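Chapter 3: Getting a Two-Armed Kitchen Cell Ready to Work 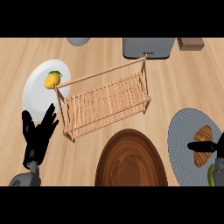 Fidoleo Sarmiento
Lead author and cell technician, Nirkville Technical College

Setting up a cell is my favorite part of the whole trade, and I hope this chapter shows you why! You get to take two arms, two hands and one tabletop and make them agree about where everything is.

Our cell for this chapter is called Walto, and we meet it first in simulation. The dish rack runs diagonally across the table between the plate and the placemat, so each arm has a side to call home and a stretch of shared ground in the middle. That shared ground is where most of your setup time will go. Look at how close the left fingertips come to both the plate and the near corner of the rack. A small error in the wrist offset matters a great deal there, and you want to find it on the screen before you find it in the shop.

We will work in the order you would follow on a real cell. First comes the home position for each arm, then the table height, then the fingers, one joint at a time (slow, but oddly satisfying). After that we set the keep-out zone around the rack. Those closely spaced dowels are a wonderful test, and they will show up a sloppy zone in minutes. Only then do we let the right hand near the croissant. Soft food is a great teacher of grip limits, and you'll meet plenty of it in the exercises.

The second half of the chapter turns to upkeep. Walto's log holds more than 2000 runs, and we'll read 128 of them closely to see how a joint begins to drift long before it trips a fault. I still get a kick out of spotting that slope early.

Before you start, have the joint limit table from Chapter 2 open beside you, along with a blank setup sheet. Fill in the sheet in pencil. You will be changing the left wrist values at least once before Section 3.2.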